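Plondus
About | Methods | Data | Openings | Contact

About our group

Plondus is a small engineering group working on robot manipulation of household objects. We publish methods, we release the data behind them when the partner agrees, and we maintain the software that produced both. We do not sell robots. Our office and test kitchen are in Akdale; a second kitchen at Haslam is used for checking results in a room the policies have not been trained in.

The page you are reading covers our current line of work, which is the handling of transparent tableware. Earlier work on folding and on drawer opening is listed under Methods.

The problem

Clear objects are hard for a depth sensor. Infrared patterns pass through the wall, bend at the facets, and come back from whatever is behind. On a wire rack the depth map of a tumbler is mostly a depth map of the rack, shifted and broken up. A grasp planner that trusts this map will close on the wrong place or refuse to close at all.

Our approach drops depth for the last part of the reach. A policy takes color images from a camera at the wrist, plus finger opening and wrist pose, and outputs small relative motions. It is trained by imitation from operator demonstrations. Because the camera moves with the fingers, the relation between fingertip and object edge stays in view through the whole closing motion, and the policy can correct against that edge directly.

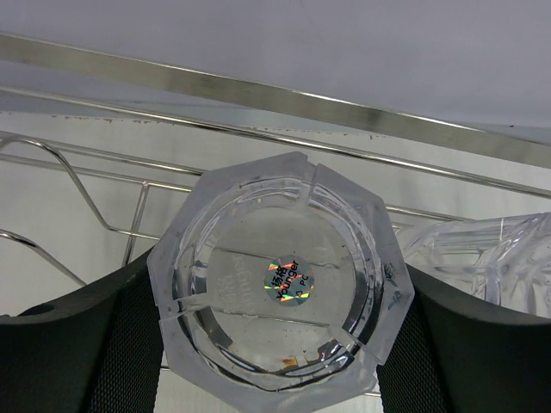

Two details mattered more than we expected during development. The first was the rate of correction. Policies that committed to a long sequence of motions before looking again did well on opaque mugs and poorly on glassware, where highlights slide across the facets as the wrist turns. We now replan every 5 steps. The second was finger surface. A textured pad tolerates a small angular error on a flat facet; a smooth pad lets the object rotate in the grip, and the rotation is hard to see when the object is clear.

The method is called Odeck. The name covers the policy, the recording tool and the evaluation script, which are versioned together — a result reported under one version is not compared with a result from another.

How we collect demonstrations

An operator performs the task with the fingers and wrist camera that the policy will use. Objects are placed on the rack in varied positions, including base up and on their sides. Labels and stickers are left on, and lighting is whatever the room provides. The current transparent set holds 618 demonstrations. Failed grasps are kept and tagged, and the tag records the phase in which the failure began: approach, closing, lift or release.

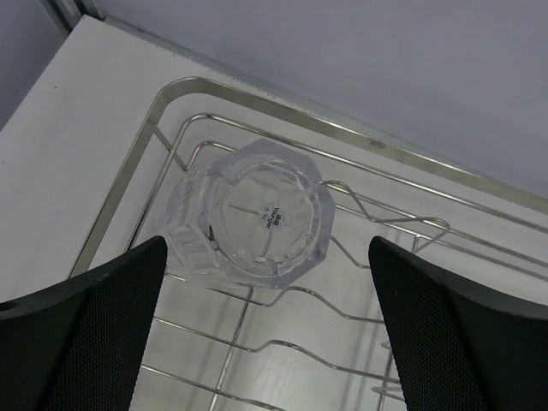
Reading time: 5 min
Last revised 10/30/22

How we evaluate

Each policy version is run for 30 trials per object layout. Start positions are drawn in advance and written to a file, so two versions face the same layouts in the same order. A trial counts as a success if the object is lifted clear of its support and held for 15 seconds without slipping. Partial credit is not given. Runs stopped by the safety operator are counted as failures.

We report results by layout. Averages over all layouts hide the main weakness of the method, which is clutter. A single tumbler standing apart from others presents one set of edges. Several tumblers side by side present overlapping edges, and the policy may align one finger to one object and the other finger to its neighbor. Adding depth back in did not help in our tests. Adding demonstrations of crowded layouts did, and that has been the bulk of our recording since April.

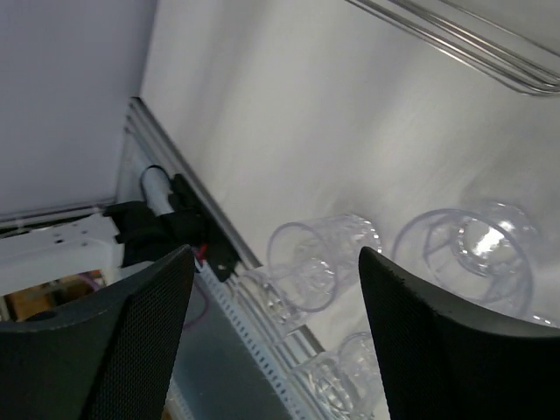

The Haslam kitchen disagrees in part, and has asked that its view be given here: more crowded demonstrations will help up to a point, but the policy has no memory of which edge it chose a moment ago, and until it has one it will keep switching targets in mid-reach. A version with a short image history is being prepared for test at both sites.

Working with us

We accept outside objects for evaluation. Send at least two of each item, with the material stated if known. Recording and evaluation files are returned with the objects. For data requests, use the form on the Data page and name the Odeck version you need.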